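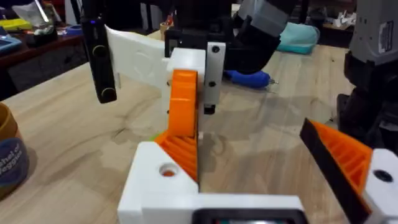
Ribbed orange finger pads on white printed mounts.

Yorath credit claim over Rurano goes to a full hearing

The claim brought by the actor Ynyr Yorath against the production company Virix will go to a full hearing in September, after the two sides failed to settle on the wording of his credit in the feature film Rurano. An application by Virix to have the claim struck out was refused on all grounds.

Yorath played the harbour pilot in the film, which runs for 99 minutes in the version now showing. His contract gave him second position in the main titles, on a single card, and the same position in any paid advertising where other cast members were named. In the released version his name is on a shared card in the end titles. It is missing from the poster.

Virix does not dispute the text of the contract. Its case rests on clause 4, which allows the company to move or remove a credit if the role is "materially reduced" in the final edit. The company says two long night sequences were taken out after test screenings and that the part which remained no longer met the level for main title billing. Yorath's lawyers say the clause applies only where the performer has been told in writing and given 30 days to respond. They say no letter was sent to him or to his agents, Soliman.

Virix has produced an email to Soliman in which the edit is mentioned. The judge said it was arguable whether a message which dealt mainly with travel costs for the Jirnetbridge screening could count as notice of a change in billing. That question needs evidence from the people who wrote and received it, and could not be decided on paper.

The sum in dispute is small. Yorath has asked for the credit to be restored on all digital copies, for a corrected poster, and for damages for lost publicity. The damages have not yet been given a value. Restoring the credit would mean a new master file and fresh delivery to each platform — a cost Virix says is out of proportion to any harm.

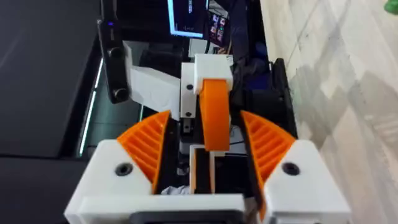 What members should check

The clause in the Rurano contract is a common one, and versions of it turn up in television as well as film agreements. Read any "material reduction" wording together with the notices clause, which is often several pages further on. Look for whether notice to an agent counts as notice to the performer, and whether email is accepted. If the contract is silent on how reduction is measured, ask for a test based on scenes or screen time.

Paid advertising should be dealt with separately from screen credit. The bundle for the hearing already stands at 716 pages, much of it draft posters, and the two questions have had to be argued side by side.

Members with a similar clause in a current contract can send a copy to the contracts desk before signing. Please include any side letters.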